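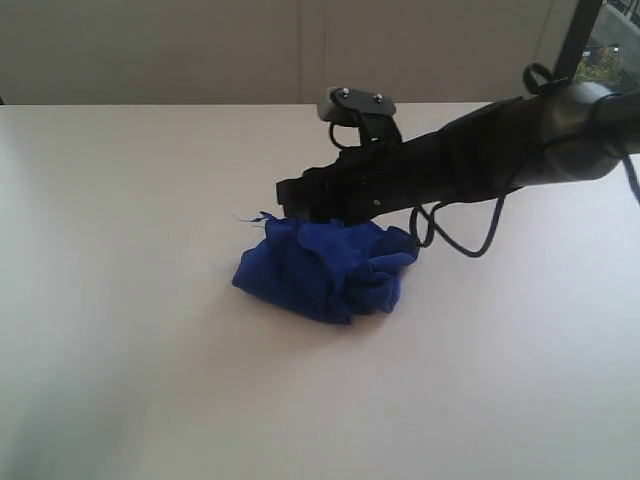 Company > About Us

October 12, 2021 – by Pushpa Upadhyay

Sestetti tests whether machines can do ordinary chores yet. Firdevs Ertürk started the company with a background in hotel laundries, and six of us work here now. Clients send us an arm and a chore, and we send back a written report.

What we test

Mostly cloth. A rag has no fixed shape, so the arm has to find a new place to grip on every try. A standard run is 200 tries on one chore, with the same cloth throughout.

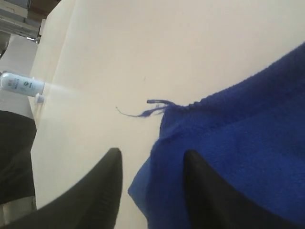
Where things stand

Picking up a rag is close. Folding one is slow, and a person still does it better. Wiping a table depends on what else is on it. We would not tell a shop owner to buy an arm for any of these this year.
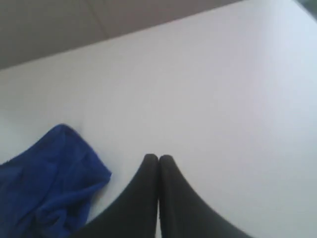

Working with us

A test costs the same whether the arm passes or fails. Reports run to 40 pages – shorter if there is less to say. Write to Firdevs with the chore you have in mind.

Recent

- Girnora: towel folding, July report
- Mallow table wiping, second run
- How we score a dropped cloth
- Visiting the Gökçe workshop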